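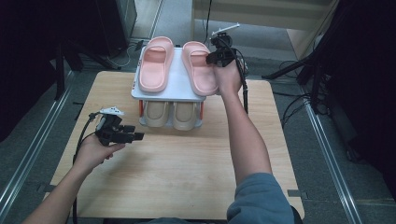
Work under the Zeserby entryway grant has moved from planning to setting up, and this report covers the period from December to now. The grant pays for small shoe storage units and indoor slides for the shared entryways at the Brellitz apartments, along with a short printed guide on keeping them in order. Most of our time went into settling on one rack that fits every entryway. We chose the two-tier model with the white shelf and orange-red legs, set up on a table with pink slides on top and a beige pair underneath. It is short, light enough to move for mopping, and the lower level keeps shoes off the walkway. The three-tier model we listed in the proposal is no longer being considered. It blocked the light switch in the narrower units.

Racks

We have ordered 19 racks, one for each entryway and one spare. Of these, 18 have been delivered and checked for missing hardware. The last is on back order with Heydari, the supplier, and we have asked for a ship date in writing. Assembly goes quickly once the side legs are the right way around. The instruction sheet that comes in the box is hard to follow on this point, so our guide will have its own drawing.

Two racks had scuffs on the top shelf. Heydari offered a partial credit and we took it. The scuffs do not affect use and those racks will go to the laundry room entrances.

Slides

Each entryway gets indoor slides in a range of sizes. We compared a foam slide with a separate glued strap against a one-piece molded slide and picked the molded one. The glued type started to come apart at the strap in the laundry room, where the floor is often damp. The molded type can be rinsed in a sink.

Sizing has taken longer than planned. The sizes printed on the supplier's chart run small, and the first batch had to be partly exchanged. Residents were asked for sizes a second time in January. We have most of the answers and will go door to door for the rest. 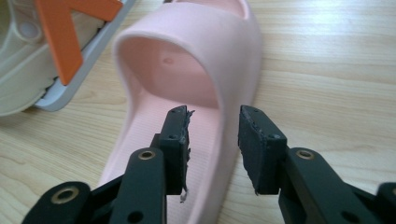 Page 2

Cleaning and upkeep. The footbeds have fine ridges running across them, and the guide tells residents to use a soft brush there and wipe the strap with a damp cloth, inside and out. Bleach is left out of the guide at the request of building management. Slides should go back on the rack side by side with the straps facing out, which makes it easy to see whether a pair is complete.

Color. We are using color to separate the sets: pink on the top shelf, beige on the lower one. The top set is for guests and the lower set for residents. This was tried in the Ususis wing first and the pairs were mixed up less often than before. We have not kept a formal count.

Budget

Spending is within the approved amount. The exchange of the first batch of slides added shipping costs that were not in the budget. We would like to move $400 from the printing line to the supplies line to cover this and a small reserve of replacement slides. The guide is now a single folded sheet instead of a booklet, so the printing line can spare it. Please confirm in writing whether this change is acceptable.

Open items

The back-ordered rack. Final sizes from residents. Approval of the budget change above. The guide text is finished except for the assembly drawing, and the translated versions will be sent out once the drawing is in.

Next period

We will place racks and slides in the remaining entryways, starting with the ground floor, and hand out the guide at the same time. A short check of each rack is planned one month after placement, to see what is being used and what has gone missing. Results will be in the next report, with receipts attached as before.

Submitted 18 Feb 2024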